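Werkstattbuch Zekum, Arbeitsplatz 2
Mai 2020

Thema: Kleinteile in Deckeldosen, Umstellung von Schüttkästen auf Dosen

Stand von vorher: Die offenen Schüttkästen aus dem Projekt Grollov stehen noch unter der Fensterbank. Inhalt gemischt, M3 und M4 durcheinander, dazu Unterlegscheiben ohne Zuordnung. Ziel ist, alles, was am Tisch gebraucht wird, in geschlossene Dosen zu bringen, die man einzeln wegtragen kann. Die Schubladen im Blechschrank bleiben unverändert, die sind in Ordnung.

Material
Dosen von Arkell, klar, Deckel mit Rastung. Bestellt waren 60 Stück, geliefert 60, davon 17 mit verzogenem Rand. Die verzogenen sind mit einem Strich auf dem Boden markiert und liegen im Karton neben der Tür. Nicht wegwerfen, für Putzlappen und Kabelreste reichen sie. Reklamation ist raus, Antwort steht aus.
Etiketten vom alten Bogen (Filali), Papier, permanent klebend. Der neue Bogen ist ablösbar, haftet auf dem Deckel aber schlecht. Nach einer Nacht hatten sich an zwei Dosen die Ecken gehoben. Daher vorerst der alte Bogen, auch wenn das Umetikettieren dann mit Isopropanol gemacht werden muss.

Vorbereitung Dosen
Spülen mit warmem Wasser und wenig Spülmittel, Deckel getrennt. In der Rastnut steht danach Wasser, das von allein nicht abläuft. Mit Druckluft ausblasen, kleine Düse, Abstand halten, sonst fliegt der Deckel. Trocknung auf dem Gitter, offen, über Nacht. Beim ersten Durchgang zu früh geschlossen, am nächsten Morgen Beschlag innen. Die Stahlscheiben aus dieser Dose wieder herausgenommen und einzeln abgewischt. Kein Rost erkennbar, trotzdem in die Restekiste, Verwendung nur für Vorrichtungen.

Dichtheit
Probe mit Wasser, Dose halb voll, Deckel gerastet, auf den Kopf gestellt, 11 Minuten auf Küchenpapier. Geprüft je eine gute und eine verzogene Dose. Gute Dose: Papier trocken. Verzogene Dose: Fleck an einer Ecke, dort wo der Rand nach außen steht. Zum Vergleich den Deckel der guten Dose auf die verzogene gesetzt, Fleck an derselben Stelle. Liegt also an der Dose, der Deckel ist gut. Für Schrauben ist das unerheblich. Für Dichtmasse, Fett und Klebstoffreste nur geprüfte Dosen nehmen.

Trockenmittel
Beutel vorhanden, 94 Stück in der Blechdose, Alter unbekannt. Zwei davon bei 60 Grad im Ofen gehabt und vorher/nachher gewogen. Die Differenz liegt unter der Auflösung der Küchenwaage, das Ergebnis taugt nichts. Wiederholen mit der Feinwaage, sobald die vom Abgleich zurück ist. Bis dahin keine Beutel in die Dosen legen.

Öffnen und Schließen
Ist mir beim Umfüllen aufgefallen: Der Deckel rastet nur sauber, wenn man zuerst eine Ecke und dann die diagonal gegenüberliegende drückt. Bei Druck auf die Mitte springt er an einer Seite wieder hoch, manchmal erst Sekunden später. Zum Öffnen an der Ecke anheben, nicht an der geraden Kante. An der Kante biegt sich der Deckel durch und geht dann ruckartig auf. Mit M3-Muttern ausprobiert, Ergebnis wie zu erwarten, Boden gefegt.
Mit Handschuhen (Nitril) geht es etwas besser als ohne, mit Arbeitshandschuhen gar nicht.

Stapeln
Drei übereinander stehen sicher, vier nur, wenn die schwerste unten ist. Etiketten deshalb nicht auf die Deckelmitte, dort reibt der Boden der nächsten Dose. Position ab jetzt: Ecke des Deckels, Schrift parallel zur Kante. Im Stapel ist das Etikett dann nicht lesbar. Zweites Etikett an die Seitenwand wäre die Lösung, kostet aber doppelt Bogen. Offen.

Tischbelegung
Weiße Tischplatte bleibt frei bis auf das, woran gerade gearbeitet wird. Dosen einzeln auf den Tisch, nach Gebrauch Deckel drauf und zurück ins Regal. Die eckige Form ist dafür besser als die runden Gläser von früher, die sind gerollt. Nachteil der weißen Platte: Verzinkte Scheiben sind darauf schlecht zu finden. Dunkle Unterlage versuchen.

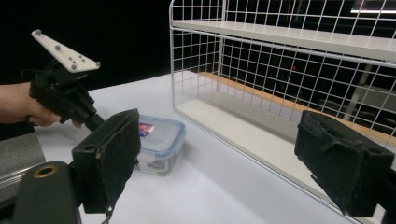
Quadratische Dose mit hellblauem Deckel auf dem Tisch, Deckel aufgerastet. Kleines gedrucktes Etikett in Rot, Weiß und Dunkelblau nahe der linken Ecke, durch den Deckel zu erkennen.

Farbzuordnung
Entwurf, noch nicht verbindlich. Hellblauer Deckel für Verbindungselemente, transparenter Deckel für Elektrik, Rest ohne Regel. Mehr Farben führt Arkell in dieser Größe nicht. Die Farbe ersetzt das Etikett nicht. Dosen ohne Etikett kommen nicht ins Regal, auch nicht vorübergehend.

Größen
Für Schrauben ab M8 ist die Dose zu klein bzw. gefüllt zu schwer, der Boden wölbt sich. Diese bleiben im Blechschrank. Federn getrennt nach Drahtstärke, sonst verhaken sie sich. Kabelschuhe passen gut, auch die langen.

Offene Punkte
Restliche Schüttkästen Grollov durchsortieren, M3/M4 mit der Lehre trennen.
Feinwaage, Trockenmittel wiederholen.
Antwort Arkell zu den 17 Dosen nachtragen.
Haftung des ablösbaren Bogens noch einmal testen, Deckel vorher entfetten. War beim ersten Mal nicht gemacht.
Bestand im Regal im Juli prüfen, vorher nichts nachbestellen.

Nachtrag, gleicher Tag: Zwei Deckel fehlen. Liegen vermutlich noch auf dem Gitter am Spülbecken.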